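Guide de mise en route Quiroga – Section 4 : caler la caméra avant sur route ouverte
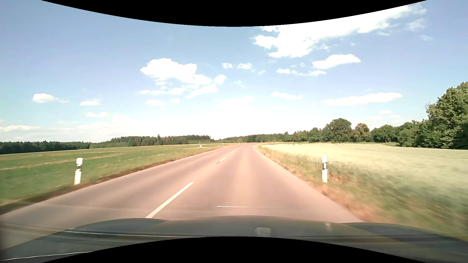
Faut-il refaire le calage après chaque nettoyage du pare-brise ?
Un simple nettoyage ne change rien au calage. Il faut le reprendre quand le support a été desserré, quand le pare-brise a été remplacé ou quand le calculateur Tralteck affiche le code 211.

Le calage statique de la section 3 donne au module Quiroga une première idée de l'endroit où se trouve la caméra. La route fait le reste, et c'est de loin le moment le plus agréable de l'installation : on voit le système de conduite automatisée prendre ses repères kilomètre après kilomètre ! Une petite route de campagne à deux voies convient très bien. Des pointillés au centre, aucune ligne de rive, l'herbe qui touche l'enrobé : le module sait travailler avec cela, à condition que l'horizon soit correctement réglé.

Avant de partir

1. Vérifiez que la section 3 est terminée et que le voyant du boîtier Tralteck est vert fixe.

2. Nettoyez le pare-brise devant l'objectif, côté extérieur puis côté intérieur, avec le chiffon fourni.

3. Serrez les deux vis du support en alternant, sans dépasser le repère gravé sur la clé.

4. Branchez la tablette sur la prise de service, ouvrez Plolline et choisissez Calage, puis Route ouverte.

5. Contrôlez la version du logiciel embarqué. Il faut la 2.93 ou une version plus récente. Avec une version antérieure, le menu Route ouverte reste grisé.

Attention – Le calage se fait toujours à deux : une personne conduit, l'autre tient la tablette. La conduite automatisée doit rester désactivée jusqu'à la fin de la section 5.

Régler l'horizon et le capot

6. Arrêtez-vous à un endroit sûr et dégagé, moteur tournant, roues droites. Dans Plolline, affichez la vue directe.

7. Faites glisser la ligne bleue jusqu'à l'endroit où la route se perd au loin. Ne vous fiez pas à la cime des arbres : une rangée de conifères ou un gros feuillu au bord d'un champ remonte vite la ligne, et le module croit alors que la voiture pique du nez.

8. Placez la ligne orange juste au-dessus du capot. Tout ce qui se trouve dessous est ignoré par le module, y compris les reflets sur la peinture. Prenez votre temps sur les capots à bosse centrale, il faut passer au-dessus du point le plus haut.

9. Appuyez sur Enregistrer le masque. Les bords noirs arrondis de l'objectif, quand ils sont visibles, sont masqués automatiquement.

Note – Un reflet qui dépasse sur la chaussée, même un petit trait clair, peut être pris pour un marquage. Montez alors la ligne orange de quelques crans, ou posez le pare-soleil Tatine autour de l'objectif. On gagne souvent plus avec ce petit accessoire qu'avec une heure de réglages !

Le parcours

10. Démarrez le parcours dans Plolline et roulez au milieu de votre voie, à allure régulière, dans le respect des limitations.

11. Surveillez le compteur de marquages. Le module doit enregistrer 287 tirets valides. Les tirets proches comptent en premier ; ceux qui se réduisent à un point clair avant un virage sont suivis, puis validés à mesure que la voiture s'en approche.

12. Laissez aussi venir les balises de bord de route. Les délinéateurs blancs à bande noire servent à vérifier la largeur de la chaussée quand il n'y a pas de ligne peinte sur le côté. Une balise un peu penchée ne gêne pas, le module retient surtout son pied.

13. Quand la barre passe au vert, arrêtez-vous dès que possible en lieu sûr et appuyez sur Valider. L'écriture dans le boîtier prend jusqu'à 2 minutes. Ne coupez pas le contact.

Si la barre n'avance pas

Compteur bloqué à zéro : la ligne d'horizon est trop basse. Reprenez à l'étape 6.

Compteur irrégulier : les tirets sont usés ou le soleil est de face. Faites le même trajet en sens inverse – cela suffit dans bien des cas.

Code 211 pendant le parcours : le support a bougé. Resserrez les vis, puis recommencez toute la section 3.

Texte révisé le 28 janvier 2020. Les captures de menus de l'édition de novembre restent valables, sauf celle de l'étape 9.

Suite : section 5, premier essai du maintien dans la voie.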